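Chapter 14
Surfaces in Service: Wear, Corrosion and Care

Learning outcomes
After studying this chapter you should be able to:
distinguish between abrasive wear and corrosion;
explain how a coating protects the metal beneath it;
read a simple maintenance record and recommend an inspection interval.

14.1 Introduction

Most equipment in daily use does not fail suddenly. It loses its finish first. Paint thins where goods slide over it, joints collect moisture, and edges are knocked until bare material is exposed. The cost of this slow damage is easily overlooked, as it is spread over many small repairs.

The records kept at the Dirkammont depot show how such costs build up. When Stefaniia Kuzmenko reviewed them in May, she found 246 separate repairs to trays, chutes and storage bins, at a total cost of nearly 800 hours of labour. Only 25 of these repairs followed a planned inspection. The remainder were made after a user had reported a fault.

Section 14.2 deals with abrasive wear, in which a harder surface or particle removes material from a softer one. Section 14.3 turns to corrosion, with particular attention to seams and fixings. The Gasen case study at the end of the chapter brings the two together. Students who have not met the terms "substrate" and "primer" should first revise Chapter 9.
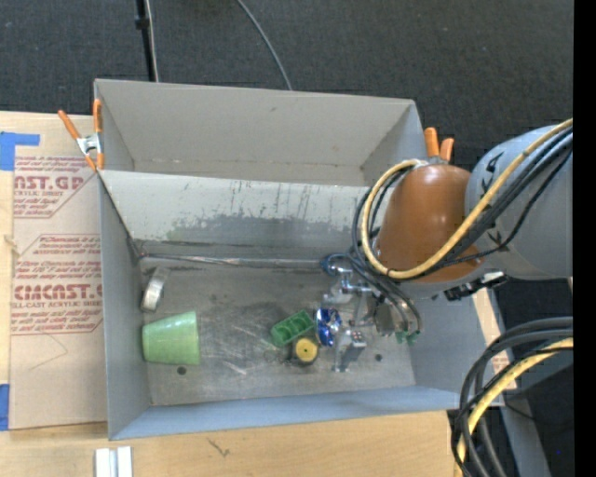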